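Tinddale Neighbourhood House News
Monday, December 30, 2024

Cord and charger clear-out: what we take and when

After the holidays most of us end up with a drawer that won't shut. New phones, new tablets and new speakers arrive with their own leads, and the old ones get pushed to the back. The House is running its household e-waste drop-off again through January, and there are a few changes from last year.

Drop-off is in the side room off Jara Street, the door with the ramp. Please don't leave bags on the front step after hours. We had a wet week in October and three bags of perfectly good leads had to go straight to scrap.

The bins will be out during normal opening hours from the first week back. When the bins are full we close the drop-off until the next pickup, so ring ahead if you are coming from Umel or further out. The recorded message is changed each morning.

What to bring

Phone and tablet chargers, power boards, extension leads, computer cables, headphones, keyboards, mice, routers, modems, remote controls, handheld radios, electric toothbrushes and shavers. Small kitchen appliances are fine if one person can carry them. Wipe out toasters and sandwich presses first, please. Last year's crumbs brought mice into the storeroom.

We can't take televisions, microwaves, fridges, smoke alarms, fluorescent tubes or anything with oil in it. The council transfer station takes all of these and its hours are on the noticeboard.

How to pack cables

Coil each cable on its own and fasten it with a twist tie, a bit of string or a rubber band. A loose coil a bit wider than your hand is about right. Don't wrap leads tightly around the plug or the power brick, as this strains the wire where it enters the plastic and that is where most of them fail. If you know what a lead belongs to, write it on a strip of masking tape and stick it near one end. "Old printer" is enough.

Leads that are frayed, taped up or missing a pin go in the red bin. Everything else goes in the blue bin, and the Thursday group will sort it from there. Please don't cut the plugs off. We get more for whole leads, and the good ones can't be tested without a plug.

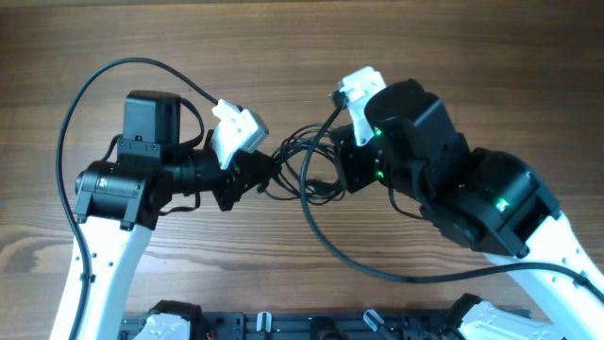
Batteries

Batteries must come out of everything before it goes in a bin. Put clear sticky tape over both ends of nine-volt and button batteries and bring them in a jar or a zip bag. Keep rechargeable ones separate from ordinary ones. If a battery is swollen, leaking or won't come out of the device, don't put it in any bin. Bring it to the front desk and say so when you come in.

Phones and computers

Wipe your own devices before you bring them. We have printed instructions for the common models at the desk, and Iman El Sherbiny can sit down with anyone who wants a hand. Book a half-hour with her through the office. Take out SIM and memory cards and keep them. We don't hold on to devices while you decide, so make sure you have your photos off first.

Where it all goes

Working leads and chargers are tagged and put on the swap shelf, where they are free to anyone. Laptops in fair condition go to the Vondusard refurbishing workshop, which passes them on to families through the schools. The rest is collected for metal recovery. Over the past year the scrap side brought in $3,079 after transport, and that money paid for the new heater in the small hall and part of the tool library insurance.

Help wanted

We need two people for the Thursday sorting mornings and someone with a trailer and a tow bar for a run to Vondusard late in January. Sorting is seated work, mostly untangling and labelling, and there is tea. At present some 17 people are on the roster, but several are away until school goes back.

Names to the office, or write them on the sheet beside the swap shelf. Gloves are supplied. Bring your own reading glasses if you use them, as the print on power bricks is very small.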